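Prumivard Is Going Back to the Big Field, and Yes, You Can Get Tickets

22nd April

I've been doing match days for Prumivard Soccer Club for 11 seasons now, and I don't think I've ever had more fun typing up a release. We're playing a summer friendly against Skonero at the Trallis Ground! It's been too long since we had a game over there, and my phone has been buzzing ever since word got out (thanks, Murdo).

We first talked to the Skonero people back in February. Their general manager, Hermine Gasser, wanted a warmup game before their season starts, we wanted a proper crowd, and the whole thing was settled over two phone calls and one very long lunch. Kickoff is at 7 p.m., gates open at 5:30, and parking in the north lot is included with your ticket.

Our coach, Engelbert Zürcher, has already told me he's treating it like a league match. "I don't know how to coach a friendly," he said. "We'll go out there and try to win it, and everybody on the roster is going to play." I asked if that included the third goalkeeper. He said everybody.

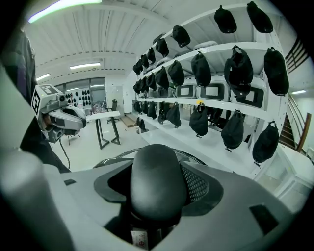
He'll have Andri Lehner back in midfield, too, and if you watched us try to hold a lead this spring you know what that means. Andri has been training with the full group again and he looks sharp to me, although I should say that I also thought he looked sharp before they sent him home to rest. Florian Tanner will wear the armband. He scored on his last trip to the Trallis Ground and he brings it up a lot.

Now for the tickets, which is what most of you scrolled down for. We have 2094 seats on sale, all in the east and south stands. Another 700 go to the visiting fans, and Skonero is selling those through its own office, so please don't call us about them. Season ticket holders get first pick and should already have an email with a code in it. If you can't find yours, check the junk folder and then call the box office. Kids under six get in free on a grown-up's lap.

We also have 196 spots for youth players who want to walk out with the teams or play a short game at halftime. Coaches, send me one list per team with shirt sizes, please, and not nine separate emails like last year!

The Pfister food stand will be open behind the south goal, and they've promised to bring back the peppers.

Reporters who need a press pass can write to Murdo Leckie in our media office. Engelbert and Florian will both talk after the final whistle, in the room next to the home locker room.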